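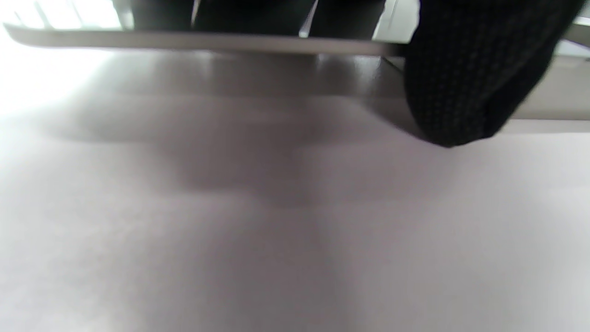 The height of a work surface decides how far a person bends, but its finish decides how well that person can judge where things are. Participants in the Eltow study worked at pale surfaces for most of the session, and many of the errors we coded happened in the last inch or so before an object was set down. On a matte surface with no pattern there is little to judge distance by except the shadow of the object itself. In Figure 1 a thin metallic edge sits above a light gray surface, and the soft shadow beneath it is the only thing that marks the gap between the two. The surface has no seam or grain to help. Light comes strongly from the left, and on that side the surface washes out nearly to white. Haugen and Bach described the same problem in hospital side tables and called it late contact: the hand slows too late, and the object lands harder than intended. We keep their term.

Late contact was coded from sound and from the participant's own report, never from the pictures alone. Of 293 placements on the pale surface, 67 were coded as late contact by both raters. Placements made in the morning, with the blinds open, were more often coded this way than placements made after dark under the ceiling lights. Participants tended to blame themselves ("I always bang things down") and did not mention the surface unless asked.

Two participants had worked out a habit of their own. They touched the surface with a fingertip first and then lowered the object along the finger. Both had worked in restaurants, and both said they had picked it up there. We did not teach this to the others, though Rankin's earlier work with trays suggests it can be learned in an afternoon.

A shadow is also a poor guide when it spreads. With light coming from a wide source the outline blurs, and the darkest part may lie some distance from the point where the object will land. The shadow in Figure 1 (lower panel) is of this kind, with a heavier patch near the center and sides that fade out gradually. Yao and Shuzhen Li asked people to point to the spot directly under a held plate and found that they drifted toward the darkest patch - even when told to ignore it. 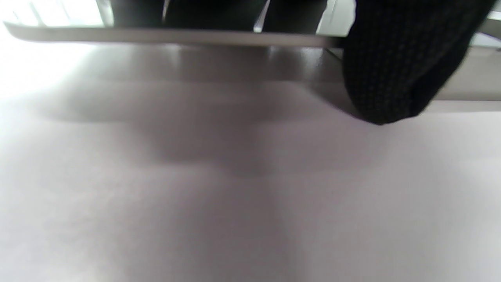 Figure 1. Pale matte surface under a thin, flat metallic edge, two views. Upper: the edge above its shadow. Lower: the shadow spread across the middle of the surface.

4.3 Patterned surfaces

For the second round we covered the surface with the Kassab cloth, a plain weave with a small woven check. More than 80 placements were recorded under the same morning light.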